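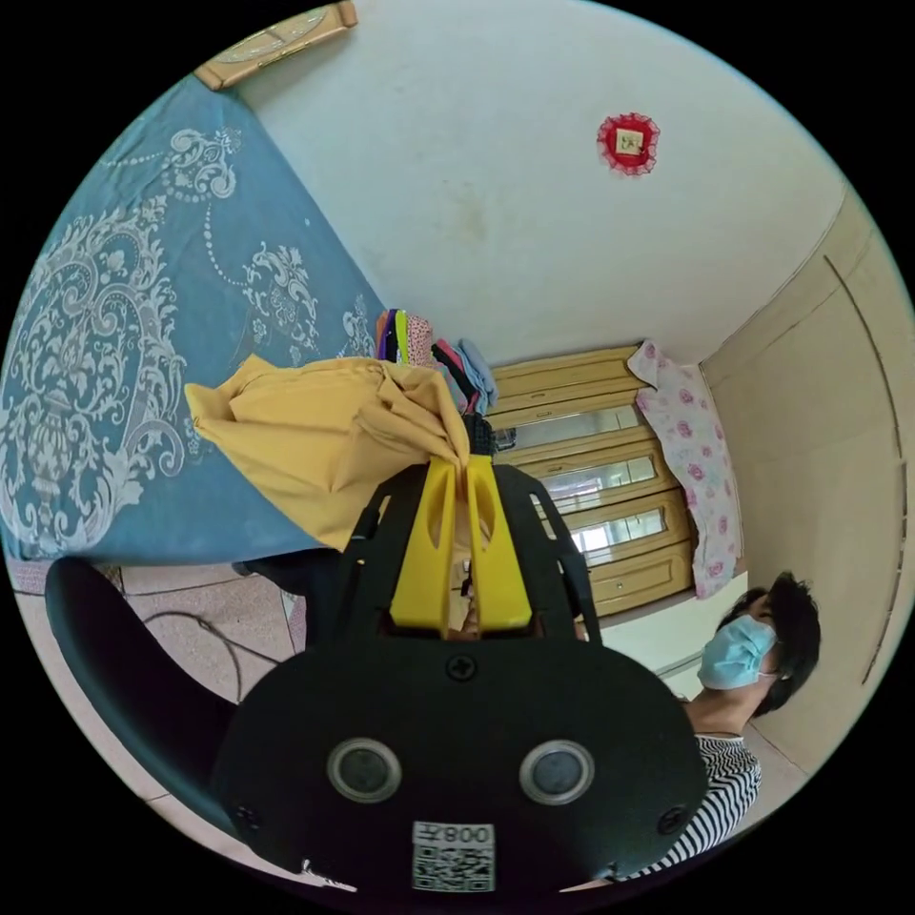

Clothes smell old after a few weeks in the closet, although they are clean

Home and Laundry > Storage
Posted by Nadia in March

Hello to all. I hope this is the correct section, if not please move it.

We live in a rented apartment in Nalska, on the ground floor. The bedroom is small and one wall is to the outside, on the north side. My closet is built into this wall. I wash my clothes, I dry them well, I fold them and put them in. After some weeks, when I take out a shirt from the bottom of the pile, it has a smell. It is not a strong smell and it is not sweat. It is more like an old book or a cellar. If I hang the shirt by the open window for one afternoon it becomes better, but in the evening at work I can smell it again when I am warm.

What I did until now:

I changed the detergent two times. The first new one had a lot of perfume and this was worse, now I had perfume and cellar together.

I put small bags with lavender between the clothes. They are nice, but they only cover it.

I washed everything again. The clothes were good for maybe two weeks.

I emptied the closet completely and looked with a lamp. I did not find any black spots. The back panel is a little cold when I touch it, but it does not feel wet.

Cotton things are the worst. The synthetic sports clothes almost do not have it. Clothes on hangers are also better than the folded ones. 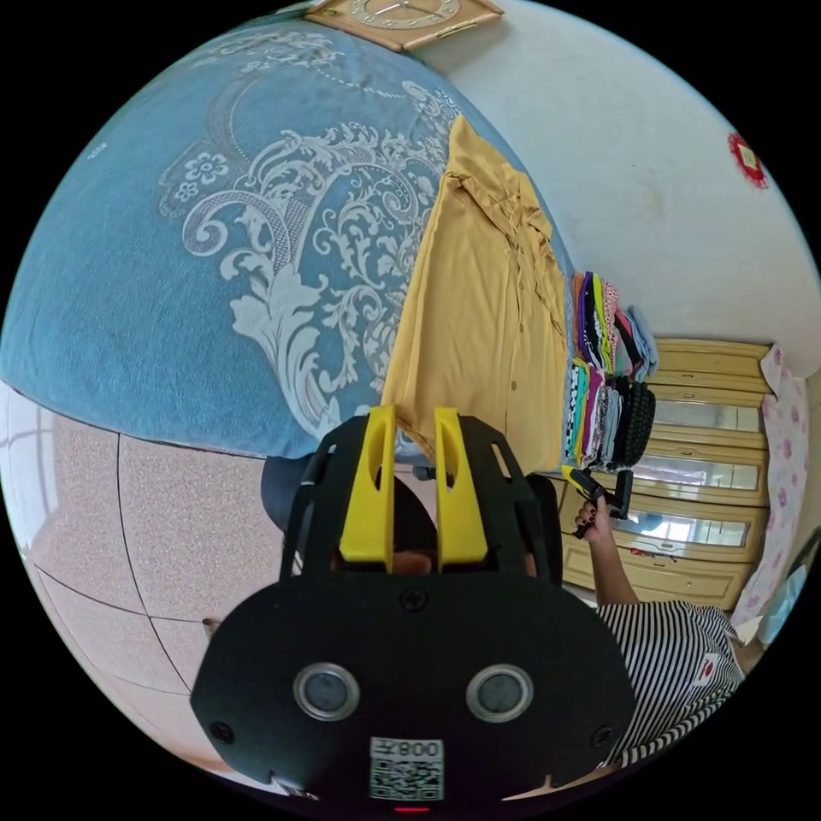
The long yellow one on the bed, folded clothes at the far end

My questions are: does the smell come from the closet or from my washing? And must I wash everything one more time, or is there a method with less work? I cannot change the closet, it belongs to the landlord. I also do not want a machine that runs all night, the bedroom is for sleeping.

Thank you for your patience with my English.

Verstraete
Member

Vinegar. Put a cup in the rinse and the smell is gone. I do it always with towels. Also open the window more.

Nadia
Thread author

Thank you, Verstraete. I tried with vinegar in one load only. The clothes came out without any smell, but so they did also before, so I can't say if it helped. My problem starts later, in the closet. About the window: I open it in the morning before work and again when I come home.

I forgot to write some things, maybe they are important. I bought a small humidity meter. In the room it is normally between 50 and 60 percent, but I left it one night on the bottom shelf with the doors closed and in the morning it was much higher. Also I dry the laundry in the bedroom in winter, on a rack near the closet, because the bathroom has no window.

The thick things are less of a problem. They stay on the bed or they go in a box in the hall, and they do not get the smell.
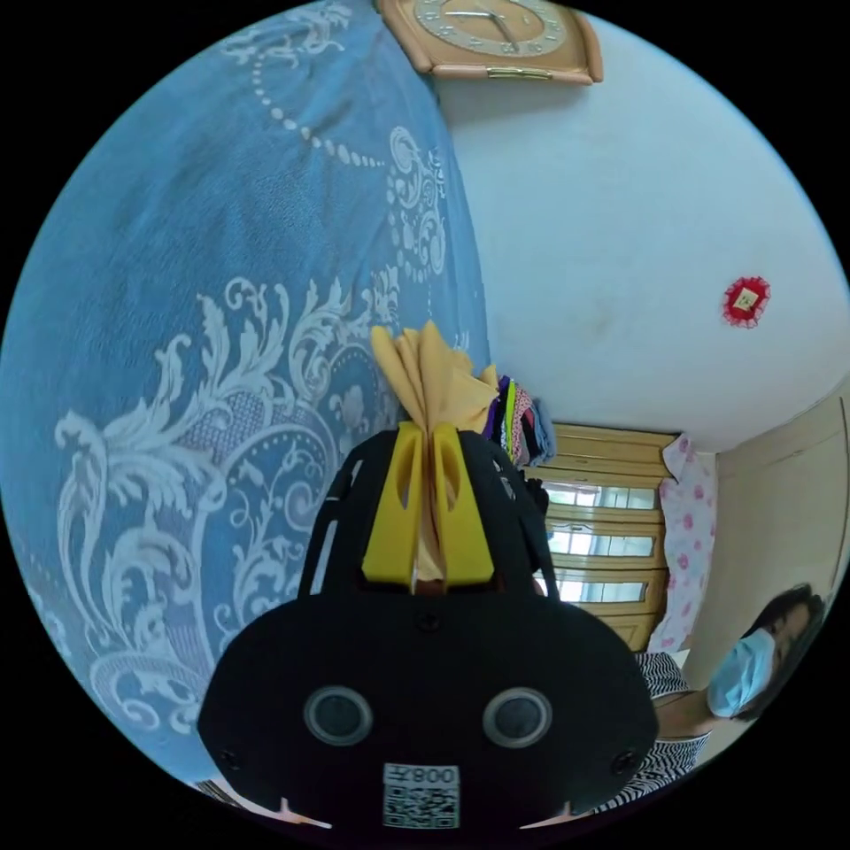 The blue blanket with the white pattern, and the wall clock

I can move some clothes to the hall too, but there is not space for everything. 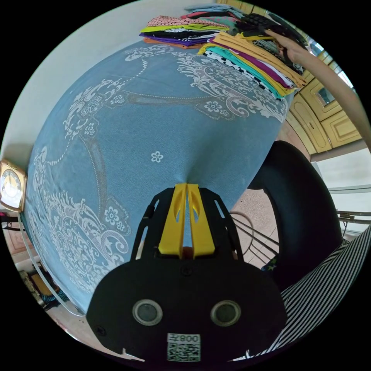

Nelum
Moderator, Home and Laundry

I think you found the answer already with your meter. The washing is probably fine. Your closet is on a cold outside wall, the air in it does not move, and in winter you add the water of every laundry load to the same room. The warm damp air goes into the closet, becomes cold at the back, and the cotton takes up the moisture. Synthetic fabric takes up much less, and this fits with what you write about the sports clothes. I had the same thing for 8 years in my old apartment, so I know this smell very well.

I would do it in this order.

First, dry the laundry in another place. The hall or the living room is better, even if it is not beautiful. If it really must be the bedroom, keep the closet doors shut during the drying, and open the window wide for a short time several times instead of a small gap all day. With the small gap the wall only becomes colder.

Second, pull everything away from the back panel. 3 fingers of free space is enough. Put a few thin strips of wood under the lowest pile so that air can go below it. Do not press the shelves full. I know this is difficult in a small room, but if you have clothes for the other season, these can go in your box in the hall.

Third, leave the doors open when you are in the living room in the evening. One or two hours is already good. When you go to bed you can close them again.

Fourth, clean the inside one time. Wipe with a cloth with warm water and a little dish soap, then with a dry cloth, and leave it empty and open until the next day. Raw wood and chipboard keep a smell for a long time, so do not forget the underside of the shelves. Vinegar is also possible here, but try it first in a corner, on some surfaces it leaves marks.

For the clothes, I would not wash all. Hang the ones that smell only a little outside on a dry day, in the shade. Wash only the rest, as warm as the label allows, and do not leave them in the drum after the program ends. Before you fold, wait a bit. A shirt can feel dry on the sleeve and still be damp in the collar and in the seams. I leave mine flat on the bed for about 3 hours before it goes into the closet.

A moisture absorber, the box type with granules, can help on the bottom shelf and it makes no noise. Check it often, because when it is full there is liquid in it, and this liquid must not come on clothes. For me it was useful in the winter months, and in summer I did not need it.

Please also look behind the closet if you can see there from the side, or ask the landlord. If the wall is really wet, or you find spots later, then it is his job and you should write to him with photos and with the numbers from your meter. Write down the values some mornings already now, always at the same time of day.

Nadia
Thread author

Thank you very much, Nelum, this is very clear. I moved the rack to the hall today and I took the winter sweaters out. Tomorrow I will clean the shelves. I will write again in some weeks with the numbers from the meter – the bottom shelf is the one I will watch.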